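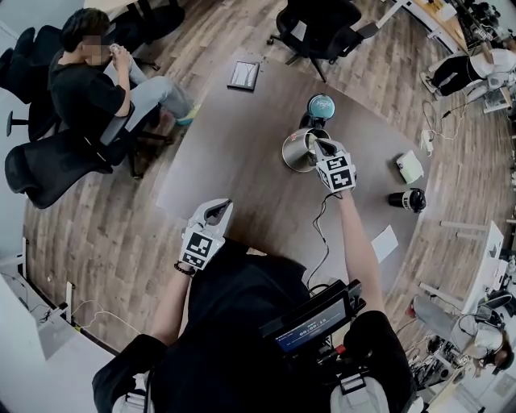 OK, a few people asked how we look after the hand-held grippers on the kettle job at Bramico, so grab a coffee, it's a thread!

We run them in pairs, a left and a right, and I treat each pair as one machine. If the right one needs new pads the left one gets them too. Rafferty thinks this is wasteful and he's welcome to write his own thread.

Pads first, because they're what I spend most of my week on. The jaws are hard and a steel kettle is smooth and round, so all the grip comes from the pads. Once the texture goes shiny at the tip I pull them. I used to wait for someone to complain and that was dumb of me.

Old glue is the worst part. Plastic scraper, then a wipe with alcohol, then leave it alone for 30 minutes before the new pad goes on. Press from the tip down. If you start at the wide end you get a bubble right where you pinch – ask me how many I wasted in May.

Next up, the jaws have to meet at the tip. I close them on a strip of printer paper and tug. If it slides out, one side is sitting proud and I loosen both screws and start over. Tineke showed me that one and I do it every single morning now.

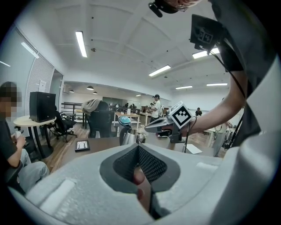
Markers! The square black-and-white ones get a dry cloth and that's it. No spray, no sleeves rubbing on them, and please don't pick up a gripper by that face. One greasy thumbprint in a corner and the tracking starts to wander. I spent 80 minutes chasing a "software bug" that was hand cream (mine).

If a marker has to be replaced, you redo the calibration. Yes, even if you lined it up perfectly. Noemi's rule is that anything over 9 bad frames in the check clip means do it again, and she does look.

Cables: leave a loose loop at the wrist and enough slack to reach all the way across the table. Do the big stretch before you start, both arms, like you're waking up. If you feel a tug at the connector, fix it then, not halfway through a pour.

Someone in the replies asked if we log all this. We do, in a spreadsheet called Fakir that Haruto set up and I've been slowly ruining with extra columns. Pair number, pad date, paper test, marker check. Pair 59 has its own tab and I don't want to talk about it.

Oh, and screws – a dab of the weak threadlocker, the one you can still undo by hand. Tamsin used the strong stuff once and we had to drill it out.

More pads to glue, so I'm off. If you've got a better trick for old adhesive, please send it over!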